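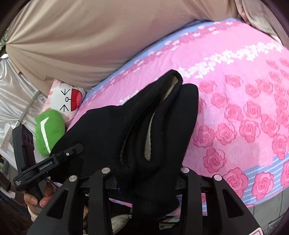
Purchasing replied that the second pair of grippers can't go through until the ticket says what's wrong with the first pair, and could I please stop putting "see above" in the cost box. Fair enough! So I'm reopening this one and writing it all out.

We're budgeting for bedroom work (clothes on beds, folding, moving things off the covers) and I asked for 600 dollars for spares. Rolosley quoted 388 for a jaw set with pivots, shipping not included. Standano wants 1,000 for a full swap, and they'd keep our old unit, which I don't love.

What I've tried so far:

Swapped the cable. Same dropout, always when the jaws close on something thick like a lined coat.
Went back to the older settings. Better for one morning, then it started again.
Borrowed the charger from the Zumham kit. No change at all.

My guess is the jaw sensor, and if I'm right the Rolosley set covers it and we stay under budget with a bit left for cables. If I'm wrong we're into Standano money and I'd want to push that to October (please don't make me ask twice in one quarter).

Update, 4:15 pm: Rolosley says they can hold the price if we order this month. I've attached the quote again, with the cost box filled in properly this time. Leaving the ticket open until purchasing gives me a yes or no on the 388.

19 comments · 0 shares

Related tickets
Zumham charger won't seat in dock
Abeysekara lease or buy, notes for next year
Standano trade-in terms
Who approves spares under 600?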